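¿Cómo organizar una mesa auxiliar al lado de la mesa de mahjong, si la misma mesa sirve para todo?

Publicado el 12 de octubre de 2020 por tetera_y_viento, en la comunidad de ayuda Varnatness

Buenos días a todos. El español no es mi primera lengua y pido paciencia con mis frases. He buscado en las páginas antiguas de la comunidad y he encontrado consejos sobre mesas de comedor y sobre escritorios, pero mi caso es un poco distinto.

Tenemos en casa una sala bastante pequeña, en un edificio de 1953, con una mesa de mahjong que no se puede plegar. Entre la mesa de mahjong y la pared nos queda un espacio de hasta 64 cm, según el punto donde se mide, porque la pared no es recta. En este espacio hemos puesto una mesa de madera clara de la marca Irkwood, sin cajones. La idea era que sirviera solamente para el té durante las partidas.

La realidad es diferente. Durante la semana los niños juegan en la mesa, yo doblo la ropa en la mesa, y cuando vienen los amigos a jugar tengo que recoger todo en diez minutos. Siempre termino poniendo las cosas en una caja grande debajo de una silla y después ninguna persona de la familia encuentra nada. La última vez buscamos una ficha durante media hora y estaba dentro de la caja, debajo de unos calcetines.

Quisiera preguntar lo siguiente. ¿Es mejor tener una regla fija de lo que puede estar en la mesa, o es mejor comprar algún mueble más para quitar las cosas? ¿Dónde se pone la tetera para que no moleste a los jugadores y para que los niños no la alcancen? Y también me preocupa la madera, que es muy clara y ya tiene un círculo blanco de una taza. No sé si debo poner un mantel, porque a mi marido no le gustan los manteles y a mí me gusta ver la madera.

No tenemos mucho presupuesto, pero un mueble pequeño sería posible. Muchas gracias por leer hasta aquí.

ordenmedio

Pon un mantel y ya está. Los de plástico transparente se ven bastante bien y la madera se sigue viendo debajo. Para los juguetes, un cesto. En mi casa funciona así desde hace años y tampoco lo pensamos tanto.

Ah, y la tetera en la cocina. Si alguien quiere té, que se levante.

lapizdemadera

Hola, tetera_y_viento. Yo tampoco soy hispanohablante de nacimiento, así que tu español me parece muy bueno. Tengo casi la misma situación: una mesa de madera clara delante y la mesa de mahjong detrás, y muchas cosas que no tienen relación entre ellas. Voy a contestar con detalle, porque he cambiado de sistema varias veces y me he equivocado en casi todas.

Primero, sobre la regla fija. Mi regla al principio era «en esta mesa solamente té», igual que la tuya. Duró poco. Una superficie libre a la altura de las manos recibe cosas, y yo misma era la primera persona que dejaba la ropa encima. Ahora la regla es más débil, pero se cumple: en la mesa puede haber cualquier cosa durante el día, con la condición de que cada cosa tenga otro lugar adonde volver. Si una cosa no tiene otro lugar, se busca uno esa misma tarde. Parece poca diferencia y a mí me ha cambiado bastante la sala.

Un día normal, antes de recoger, tengo en la mesa un recipiente de plástico de color crema con su tapa, un paquete pequeño rosa y blanco, un bloque azul de construcción, la tetera negra, un peluche marrón y una tela azul marino arrugada. Son pocas cosas, pero pertenecen a cuatro sitios distintos de la casa, y por eso antes me costaba tanto. Yo intentaba ordenar la mesa, es decir, poner las cosas en línea y en las esquinas, y la mesa seguía llena.
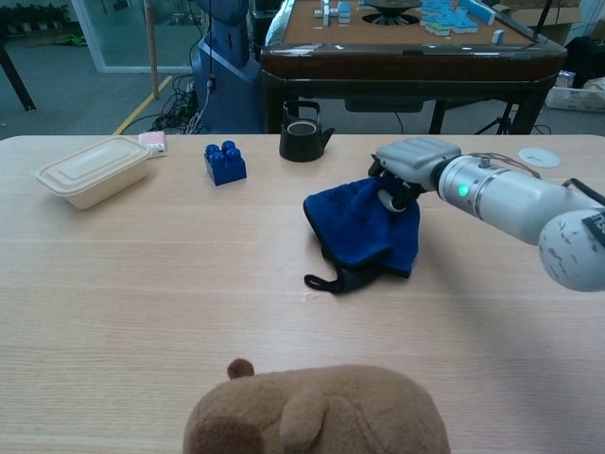 La mesa clara antes de recoger, con la tetera al fondo y las fichas ya en la mesa de mahjong.

El orden en que recojo es el siguiente, y lo escribo con todos los pasos porque para mí el orden es importante.

Empiezo por la tela. Todo lo que es textil ocupa mucho y esconde cosas pequeñas debajo, por ejemplo fichas o dados. La levanto con cuidado, la sacudo encima de la mesa (no encima del suelo, donde una ficha puede irse debajo del sofá) y la doblo. Las telas van en el armario del pasillo.

Después los juguetes. Los peluches van al cuarto y los bloques a una bolsa con cordón que cuelga detrás de la puerta. Antes tenía un cesto abierto dentro de la sala, como propone ordenmedio, y no estoy de acuerdo con esta solución para una sala con mahjong: los niños pequeños ponen fichas en el cesto y los mayores no miran ahí.

Luego los recipientes de comida. Los cierro, los llevo a la cocina y no vuelven hasta que la partida ha terminado. Mi experiencia es que un recipiente con galletas en la mesa auxiliar termina en la mesa de mahjong, y las migas en el paño son difíciles de quitar. Si tus amigos quieren comer algo, se puede hacer una pausa entre dos rondas. Al principio a los míos les pareció demasiado serio, ahora les gusta.

Al final queda la tetera. Yo la dejo en la parte de atrás de la mesa, lejos del borde por donde pasan los niños, y giro el asa hacia la persona que sirve. Debajo pongo un salvamanteles de corcho del tamaño de un plato de postre. No la dejo nunca en la mesa de mahjong, ni vacía. El paño absorbe el té en seguida y, si tu mesa es de las automáticas, con el mecanismo en el centro, el líquido puede entrar por ahí. Una reparación de este tipo cuesta más que muchos manteles.

En cuanto al espacio, tienes poco para pasar. Antes de comprar un mueble, te aconsejo probar una balda estrecha en la pared, encima de la mesa auxiliar, a la altura de tus ojos. Allí puede estar el té, las tazas y la caja de las fichas de repuesto. La mía es de Sutter, de las más sencillas, y la colgamos nosotros mismos. En un edificio de aquellos años la pared puede ser muy dura o muy blanda, según dónde hagas el agujero, así que haz primero uno pequeño en un punto que después quede tapado. Y si la pared no es recta, como dices, pon unas arandelas detrás del soporte en la parte donde queda hueco.

Para la mancha blanca: si es blanca y no oscura, normalmente la humedad está solamente en el barniz. Yo la quité con un paño de algodón doblado y la plancha a temperatura baja, sin vapor, tocando pocos segundos y mirando cada vez. Si tu madera está aceitada y no barnizada, no uses la plancha y espera a que conteste alguien que sabe más. El mantel transparente no me gusta, lo tuve un verano y la humedad se quedaba debajo.

Me olvidaba de las fichas. Cuando termina la partida, cuéntalas antes de quitar las tazas. Cuando hay tazas en la mesa las personas todavía están sentadas y ayudan a buscar. Cuando se quitan las tazas, todos se levantan y buscan los abrigos.

barniz_y_lija

Añado algo sobre la madera, que es mi oficio (o lo fue, ahora solo hago arreglos para vecinos de Verwood).

Antes de la plancha hay que saber el acabado. Deja caer una gota de agua en una zona que no se ve, por ejemplo en la cara inferior del tablero si está tratada igual. Si la gota se queda redonda varios minutos, hay barniz o una cera buena. Si se oscurece la madera, está aceitada o sin proteger. Con aceite, la marca blanca se trabaja con una lana muy fina y un poco del mismo aceite, siempre en la dirección de la veta, y se deja secar toda la noche sin tocar. Luego se repite en toda la superficie, porque si se trata solamente el círculo, se verá un círculo más bonito que el resto.

Los trapos con aceite hay que extenderlos abiertos a secar al aire libre, no amontonados. Se pueden calentar solos y prenderse. Lo digo siempre y siempre hay quien no lo sabía.

Estoy de acuerdo con no dejar plástico encima de forma permanente. Si no queréis mantel, un camino de tela de algodón grueso solo durante las partidas es suficiente, y se lava. Un camino oscuro en una madera tan clara queda bien, además, y se ven enseguida las fichas que caen encima.

Una corrección pequeña a lapizdemadera: el corcho fino no siempre basta debajo de una tetera de metal. La mía, llena, dejó marca a través del corcho. Uso dos, uno encima del otro, o uno de madera con patas.

tetera_y_viento

Muchas gracias a los tres. He hecho la prueba de la gota y la madera se ha puesto más oscura, por tanto no voy a usar la plancha. Voy a comprar el aceite y a probar en la parte de abajo primero.

La balda me parece muy buena idea, pero tengo una duda. Encima de nuestra mesa hay un interruptor de luz, más o menos en el medio. ¿Es peligroso hacer agujeros cerca?

Hoy he quitado la caja grande de debajo de la silla. Dentro había dos cucharas de té que yo daba por perdidas.

barniz_y_lija

Sí, puede ser peligroso. El cable suele subir o bajar en vertical desde el interruptor, pero en las casas de esa época no te puedes fiar. Pide prestado un detector de cables, corta la luz en el cuadro antes de taladrar y no hagas ningún agujero en la línea vertical ni en la horizontal del interruptor. Si el detector da señales raras, llama a un electricista. O deja la balda para otra pared y pon en esta un carrito estrecho con ruedas, que entra debajo de la mesa cuando no se juega.

Última actualización: octubre de 2020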